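Intro to Permutations — Handout 4
S. Yalçınkaya, Discrete Math, November

Bring this to section. Covers the first half of the chapter only, cycles of length > 2 next time.

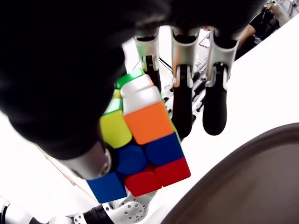
1. What is a permutation

A rearrangement of a finite set. Formally a bijection from the set to itself — every item goes somewhere, no two land in the same spot.
n items: n! ways. So 4 items gives 24.

Order matters!! If it doesn't you want combinations (handout 3).

2. Composing

Do one, then the other. We read right to left, the Aydoğan book reads left to right, so watch out when you check answers in the back.
Usually ab is not ba. Try it with shoes and socks.

3. Cycle notation

(1 3 2) means 1 goes to 3, 3 goes to 2, 2 goes back to 1. Anything not written stays put.
Disjoint cycles commute. Proof on the board, copy it down, it wil be on the quiz.

4. Inverse and order

Inverse: write the cycle backwards.
Order: how many times until you're back at the start. Take the lcm of the disjoint cycle lengths, NOT the sum. A lot of people lost points on this last term.

5. Even / odd

Split into swaps, count the swaps. The count can change but even stays even. Swap two cards only = odd.

Homework: p. 40, all the odd numberd ones. Skip the last proof unless you want extra credit.
Office is room 423, mornings before 10.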